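Jiltus Hand-Held Gripper: Set-Up Guide
Section 3. Comparing two finger sets

Before you start: charge both units to at least 80 percent. The low-battery chirp is easy to mistake for a grip warning, and you will spend the afternoon blaming the fingers.

1. Fit the finger set you want to test and tighten the screw caps by hand. Pliers void the warranty and usually the cap.
2. Squeeze the trigger fully 3 times, then let go. This sets the zero point.
3. Put a cloth over the table. Bare tabletops reflect, and the Tralthorpe tracking software believes everything it sees. 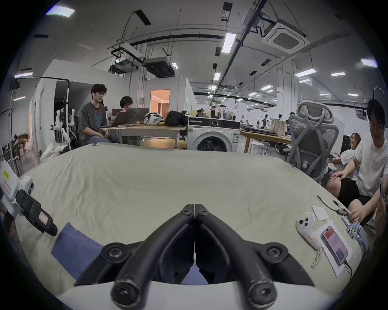
Finger alignment is checked through the unit's own camera, in the live view. With the fingers nearly closed, the two curved tips should make a V that points up the table, with the seam between them in the middle of the view. A V that leans to one side means a badly seated finger. Table edges will look bent, as they do here; the lens is wide and no amount of adjusting will straighten your furniture.

4. Pick up a folded cloth 6 times with the first set, then 6 times with the second. Write down the drops, including the ones you feel weren't your fault.

CAUTION: Keep your other hand clear of the jaws. They don't pinch hard, but they don't apologize either.

NOTE: Prendergast fingers need the short spacer. It is in the bag you threw away.

Questions about this guide: Corey Ellery, Mildale support desk
© 2019 Mildale. Back to top
We use cookies to remember your settings. Accept | Manage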